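4. Checking the elbow before you record

Hi again! If you skipped ahead to this section, go back and finish the wiring first. I'll wait. This is the part of the Bremora guide I get the most email about, and nearly all of it comes down to the elbow.
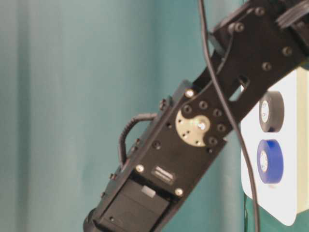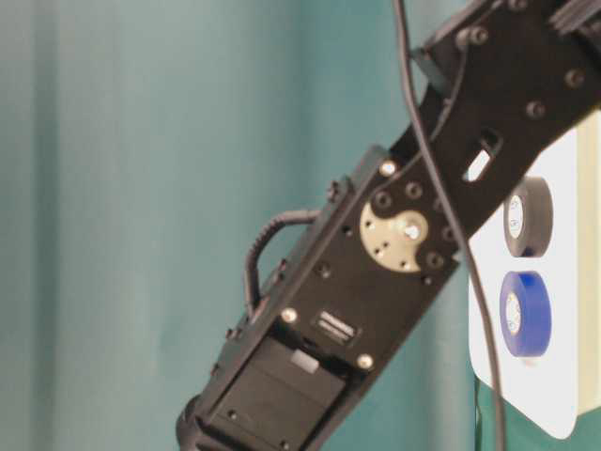 Our method (Ghazal Akbari and I worked it out over one long August) learns how much each joint sags under its own weight, then corrects for it. So the model has to see real sag and not a screw working its way out. Power off, then:

1. Hold the lower link still with one hand and wiggle the upper bracket with the other. I want to feel the gears and nothing else.

2. Snug up the bolts around the servo horn, going across the circle and not around it. Finger tight plus a little – please don't lean on it!

3. Swing the elbow slowly by hand through its whole range and watch the cables. If one goes tight, give it more slack and try again.

4. Power on and run the elbow sweep. It takes 2000 readings over six passes, so go make coffee.

Caution: keep your fingers out of the joint once the power is on. The sweep starts faster than you'd expect (I have the pinched thumb to prove it).

Note: if the last four passes don't line up on the plot, throw the whole run away and go back to step 2. Krystyna Malinowski tried averaging bad passes with good ones, and the corrected arm ended up worse than the one we started with.

Once the passes agree, save the file under the joint's name and move on to the wrist in section 5. Same routine, smaller screws.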